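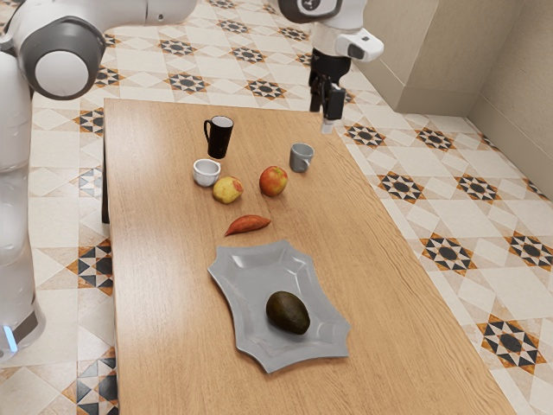
*Page last changed: January*

**When the Robot Stopped Seeing the Dish**

The first sign of trouble at Plesstead was a number that didn't make sense. The arm's planner wanted to move the gripper down to a height where there was already something solid, and the collision check said go ahead.

"I thought it was a typo in my own log," says the engineer who looks after Pal, the pick-and-place software the small team at Plesstead has been building. "Then I reran it and got the same height again. I was weirdly thrilled. A bug you can repeat is a gift!"

All of it happened in simulation, in the team's Amitico kitchen: a wood table, a patterned tile floor, mugs, apples, a sweet potato, and an avocado on a gray plate with a star-like outline. The job is easy to say out loud. Pick up the avocado, leave the plate where it is. Out of 22 runs, 13 were clean. In the other nine, Pal planned a path that would have pushed the fingertips into the plate.

She is glad it turned up there. "On a real arm you'd hear it. You'd get a protective stop if you were lucky, and a bent finger if you weren't. I've paid for bent fingers."
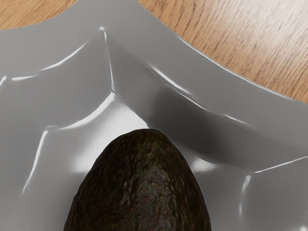

*Close on the avocado, with wood showing in both top corners.*

So what went wrong? Pal hides the robot's own fingers from the collision check, as plenty of systems do, so the arm doesn't panic at the sight of itself. The team calls this the self-mask. It had been tuned on pictures of smooth gray surfaces with bright highlights, and it had learned that lesson a little too well.

"It saw shiny gray and said, oh, that's me," she says, laughing. "And anything that's 'me' gets thrown out before the collision check. So the plate was gone. The avocado was just sort of floating there, and of course you can go as low as you like around a floating avocado."

She spent most of Monday pulling up close views and trying to label them by hand, with the file names hidden. It was humbling. She got two of them wrong herself, and a colleague who had stopped by for coffee ended up staying until 6 p.m. to argue over where one gray thing ended and the next began.
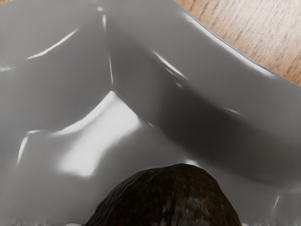 *Glossy gray, dark avocado skin, and a corner of the tabletop.*

"That was the best part of the whole thing, really. We were squinting at curves and glints and saying, is that a rim? Is that a finger? If the two of us can't settle it from one picture, why are we letting one picture settle it for the robot?"

The fix went in that week. The self-mask now starts from the joint readings, which tell Pal where the fingers must be, and the picture can only trim that region – it can't add to it. If the image claims there's more gripper than the joints allow, the motion halts and the run gets flagged for a person to look at. The team also put a hard floor on fingertip height, set from the tabletop, as a second line of defense.

I asked whether the floor would have caught this one alone. "No! The plate sits higher than the table. You'd still hit the rim. It makes me feel better about other days, though."

The same mask code was in use at the team's second site in Uditz, on a different set of dishes, and it has been switched off there until the new version is tested. She was on the phone to them before she'd finished writing the bug report, and she thinks that call should be a rule. For now it's a sticky note on her monitor.

Next on her list are glass bowls. "Oh, they're going to be terrible," she says, already opening the folder. "I can't wait."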